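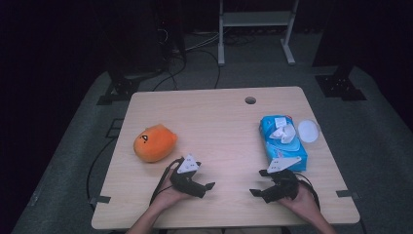 小型研讨室的混响时间通常由硬质界面决定，墙面、顶棚和玻璃的吸声系数低，语言清晰度随之下降。课程教材多以空室为计算对象，家具和地面覆盖物只作为附加吸声量一次性计入，误差由此产生。木质桌面在中高频段近似反射面，桌下的灰色地毯垫属于多孔材料，吸声系数随频率升高而增大，桌上的橙色毛绒玩具同为多孔性物体，但体积小，单件吸声量在整间房的尺度上可以忽略。本项目关心的问题是：在保留地面和家具现状的前提下，仅在墙面加装吸声板，实测结果与赛宾公式的预测相差多少，差异集中在哪些频段。

一、测试对象

测试房间位于Requena楼二层，平面近似矩形，容积202立方米，一侧为外窗，其余三面为抹灰墙，顶棚为涂料饰面混凝土板。房间无平行墙面的特殊处理，门扇为实心木门，关闭后缝隙未作密封。家具在全部测试中保持原位，窗帘收拢至窗侧。

吸声板由Kiltby提供，厚度50毫米，背后不留空腔，直接贴墙安装。安装面积合计18平方米，分布于后墙和右侧墙，下沿距地0.9米。供货资料给出的中频吸声系数为0.85，低频数据缺失，这一点对后面的讨论有影响。

二、测试方法

声源为Grutard十二面体扬声器，激励信号为对数扫频，由反卷积得到脉冲响应，再经反向积分求衰减曲线。取衰减曲线由−5 dB至−25 dB的区段作线性回归，外推得到60 dB衰减对应的时间，即T20。数据处理使用Stirnus软件，滤波器为三分之一倍频程。

声源设两个位置，传声器高度1.2米，各测点距墙面和主要反射面均不小于1米。测试时房间内留一人操作，位置固定在门侧。安装前后两轮测试由Marcelino Camargo负责现场采集，作者负责数据处理和误差核对。两轮测试均在晚上九点以后进行，此时空调停机，背景噪声较低。

各频段的衰减曲线分别检查，信噪比不足或拐点明显者剔除，剔除后两轮共保留有效曲线609条。被剔除的曲线多数出现在低频段，原因是扬声器在该频段输出不足。第一轮有一组数据因传声器前置增益设置错误而削波，已整组重测，原始数据保留在附录B中备查。

三、预测计算

赛宾公式写作T＝0.161V/A，其中V为容积，A为总吸声量。公式假定声场充分扩散，吸声材料分布均匀。本房间的吸声板集中于两面墙，严格来说不满足后一条件。

以1,000 Hz为例，安装前实测T为1.12秒，反算总吸声量为29.0平方米。按供货资料，18平方米吸声板的附加吸声量为15.3平方米。忽略被覆盖墙面原有的少量吸声，安装后总吸声量应为44.3平方米，对应混响时间0.73秒。空气吸收在该频段数值很小，计算中未单独列出。

四、结果

1,000 Hz处安装后实测T为0.74秒，与预测值相差0.01秒，小于测点间的离散程度。由实测值反算，总吸声量为43.9平方米，附加吸声量为14.9平方米，略低于资料值。

低频段的情况不同。100 Hz处安装前为1.38秒，安装后为1.31秒，变化有限。反算附加吸声量仅约1.3平方米，折合吸声系数不足0.1。多孔材料在厚度远小于波长时吸声能力弱，该结果符合预期。

测点间的差异同样以低频最为明显。同一声源位置下，靠近墙角的测点读数普遍偏高，中高频段则看不出与位置有关的规律。

五、讨论

低频数据的解释需要谨慎。按施罗德频率的经验式，以T＝1.12秒、V＝202立方米代入，得到的界限频率为149 Hz。100 Hz频段低于该值，声场由少数简正模态控制，扩散声场的假定不再成立，此时用赛宾公式反算吸声量只具有比较意义，不宜作为材料参数引用。

中频段预测与实测接近，但不能据此认为公式的全部前提都得到满足。吸声板集中布置会降低有效吸声量，而板边缘的绕射会使单位面积吸声量上升，两种效应方向相反，有可能部分抵消。现有数据无法将二者分开。指导教师Radoslava Matoušek在中期检查时提出，可将吸声板由集中布置改为分散布置，面积不变，重测一轮以作对照。由于安装用的粘接件不可重复使用，本学期未能实施。

另一项不确定因素来自家具。安装前后两轮测试的家具位置一致，其影响在差值中基本消去，但桌面对早期反射声的作用没有消去，对C50等指标的影响可能大于对T20的影响。本报告未计算C50，相关脉冲响应已存档，后续小组可直接调用。

操作人员的吸声量按两轮相同处理。实际着装不同，二月的第一轮测试穿冬季外套，第二轮未穿，由此带来的差异估计在测量不确定度以内，未作修正。

六、后续工作

若需改善低频，建议在墙角设置薄板共振吸声体，或在吸声板背后留出空腔。前者占用面积小，但调谐频率受安装公差影响较大，需要先制作样件，在阻抗管之外另行验证。后者可沿用现有板材，龙骨须重新设计，外窗一侧的净距也要复核。

附录A为测点平面图，附录B为原始数据索引，附录C为各频段T20及标准偏差。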